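Putting the computer back together

A study of desktop assembly suggests that robots do better when they are told how far to trust their own aim

Friday, September 5, 2025

Robots have been placing chips on circuit boards for decades, in factories where every board arrives in the same spot. Ask one to refit a processor in an old office computer and the job gets much harder. The case may be turned a little, and the cables lie wherever the last person left them.

Gertraud Eberhard has spent the past two years on that problem. Her group's method, called Veres, does not try to make the robot more accurate. It makes the robot keep a running estimate of how wrong it might be, and choose its next move to suit.
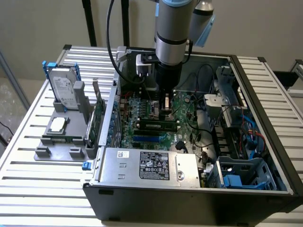
"Most of our early failures were confident ones," Eberhard says. "The arm decided where the socket was, went there and pushed. It was two millimetres out and it had no idea."

Under Veres, each part of the job begins with a guess at position and a margin around it. If the margin is smaller than the part can tolerate, the arm goes ahead. If it is larger, the arm backs off and looks again from another angle, or touches something solid nearby, such as a metal edge, to correct itself. A hard drive sliding into a bay will forgive a lot. A processor will forgive almost nothing.

The parts wait in a grey holder beside the computer, each in its own slot or recess. Eberhard says the holder took more redesigns than the software did. Early versions gripped the parts too firmly, and the robot would lift the whole thing off the bench.
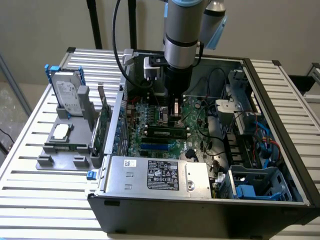 What the trials showed

The team compared Veres with an older controller, Usus, which uses the same arm but follows a fixed sequence of moves. Each had 22 attempts at seating a processor, with the case moved slightly between attempts. Usus managed 11. Veres managed 16, and in most of its failures it stopped and asked for help before touching the socket.

Those stops matter to Sofia Kontogiannis, who ran the trials. A bent contact can finish off a board, and the lab's supply of matching machines is small. With Usus she kept a hand near the stop button. With Veres she was able to sit down.

The price is time. Veres took nearly twice as long per attempt, and much of that went on second looks. Kontogiannis thinks some of them were wasted, as the arm tended to look again from almost the same place. 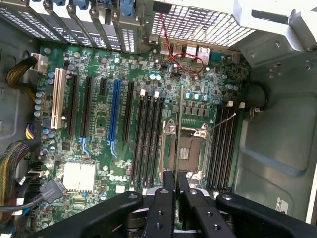 The gripper's fingers over the open processor socket, with memory slots on either side.

Cables remain the weak point. The method treats everything it measures as rigid, and a loose wire across the board can upset the estimate. In June the team tried adding a rule that ignored anything thin and dark. It helped with the wires, but the arm then began ignoring the edges of the memory slots as well, and the rule was dropped.
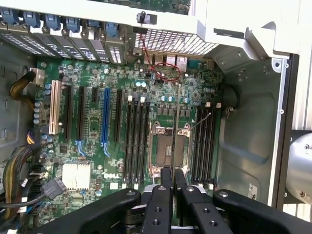 A wrist-level view of the board, its processor socket and memory slots all empty.

Two firms have shown an interest. Vultata, which refurbishes office computers, wants to know whether the method could cope with a mixed batch of cases. Morkex is more concerned with taking machines apart for their components. Eberhard has told both that the results so far cover one model of computer and one bench.

Kontogiannis is now working on memory modules, which need a firm push at both ends. The next set of trials will use the same holder, with one slot made slightly wider.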